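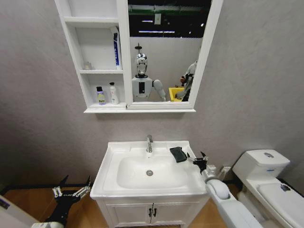
Mirror cabinet with open shelves, and room left at the top.

Life > Homes > Small Rooms

I've lived in my flat in Kurndale for long enough to have strong feelings about the bathroom, and most of them are about other people being in it. I don't mean guests (guests are lovely, guests knock). I mean the everyday business of sharing one small room with somebody you love who takes forty minutes over a shave and sings the whole way through.

So I asked around. I started with my friend Tamsin Rosenthal, who shares with her sister in a terrace up in Drimum and has the most peaceful mornings of anyone I know. Her secret is a timetable. An actual timetable, on the fridge, in felt tip! "We fell out over a hair mask," she told me, "and we haven't fallen out since." Each sister gets her slot, and if you oversleep you brush your teeth in the kitchen. I thought it sounded like boarding school, then I went home and wrote one.

It lasted 2 days. My other half, Clyde, does not do felt tip.

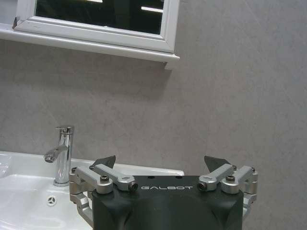 The thing we all row about is the basin. Baths and showers take care of themselves, as only one person wants them at a time, but everybody wants the basin at five to eight. Sunil Saha grew up as one of six in a house with a single tap that worked, and he reckons you can tell who was raised in a big family by how fast they wash their face. A white basin with a chrome tap and a bit of window above it is all most of us have got, and he says it's plenty if you get in, get wet and get out. He does his contact lenses in the hall. I tried doing my mascara in the hall and poked myself in the eye, but the light in our hall is terrible, so I'm not giving up on the idea.

Then there's the question of stuff. I counted ours one wet afternoon in January while I was meant to be working, and we had 98 bottles, tubes and pots between us. Ninety-eight! Clyde claimed 2 of them. I've since given a bag of the nicer unopened ones to my neighbour Trinity Castellanos, who was thrilled, and I've bought three new ones, which we won't discuss.
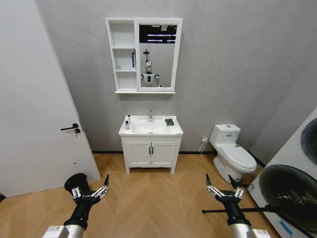

Privacy is where it gets tender. Josphat Mosoti moved in with his partner last spring and they had their first proper argument over whether you shut the door to floss. He's a shutter, she's a wanderer-in with a cup of tea and a story about work. A black key in the lock, just under the handle, looks like a small thing, but I've come to think it's worth more than any fancy shower. My gran in Brasten never had one and used to wedge the door with a slipper. Josphat's household has settled on door shut means shut, door ajar means come and chat, and he says he's started leaving it ajar more than he expected to.

We've ended up somewhere in the middle at ours. I go first, Clyde goes second, and he's allowed to sing as long as it isn't opera (he's been on a Dvorak kick and the walls are thin). I did look into having a second basin put in and the plumber wanted 200 just to come and talk about it, so that's off. Tamsin has offered to lend me her felt tips again.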